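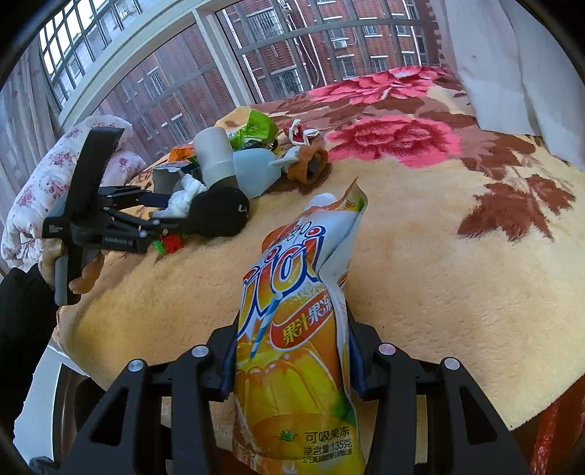

Two hand-held grippers, one jelly drink and a pile to sort.

About us

Hi! We're Breduvmont, a small software shop that writes the code between a robot's camera and its fingers. If you've come looking for shiny arms to buy, sorry, we don't make those. We make the part that looks at a mess, decides what to pick up first and works out how hard to squeeze.

I started the company after too many years of writing motion planners for factories, where every part arrives in the same spot facing the same way. It was good work and I learned a lot, but I kept going home to a kitchen table covered in mail and mugs and thinking, well, my planner would be useless here. So that became the job.

There are 14 of us now. Most of us sit in one long room in the Grirkotside building, up the stairs past the bike racks (ring the lower bell, the upper one has been dead for ages). Perception people have the window end, planning people have the end near the coffee, and the tooling folks sit in the middle and get interrupted by both.

What we make

Our main product is called Torres. It's a grasp planner that takes color and depth from a camera close to the fingers and gives back a short ranked list of grasps, each with a width, an approach direction and a force limit. The force limit is the bit I'm proudest of! A soft drink pouch is a rotten thing to hold. Grab it low and it folds over, grab it hard and you're wearing it. Torres guesses how much an object will give before contact, then keeps correcting as the fingers close.

Kanton is the other one, and it began as a pile of scripts I was a bit embarrassed by. It lines up recordings from two hands on one clock, trims the dead time at each end, and flags any stretch where the tracking drifted. You can scrub through a demo with both hands side by side and label the moment of contact with one key. We used it in-house for a year before a customer saw it over somebody's shoulder and asked for a copy, so now it has a manual and everything.

How we work

We test on clutter. Wrappers, cups, bottles, knit hats, crumpled tissues, all on soft blankets with loud patterns, as flowers and leaves in the background are a great way to find out that your segmentation isn't as good as you thought. Our current test set has 2992 demos in it. We train on 2000 of those and keep the rest locked away until release week, when everybody gets a little nervous.

Every release also has to get through 1000 simulated picks with the lighting changed on each one. If it does worse than the last version, it doesn't ship, and yes, that has meant some awkward phone calls. The release we planned for April went out late for exactly that reason.

We write plain C++ and Python, we keep the logs readable, and when a grasp is rejected the software tells you why in a full sentence. I insisted on that one after losing a whole weekend to an error code.

Working with us

Most of our customers are small teams with one or two arms and a picking problem they're sick of. Send us a short recording of your own mess and we'll run it through Torres and send back the results, including the bad ones. There's no charge for that first look.

We're usually hiring on the perception side too. You don't need a robotics degree, but do send us something you built and tell us what's still wrong with it.

Page last updated July 5, 2021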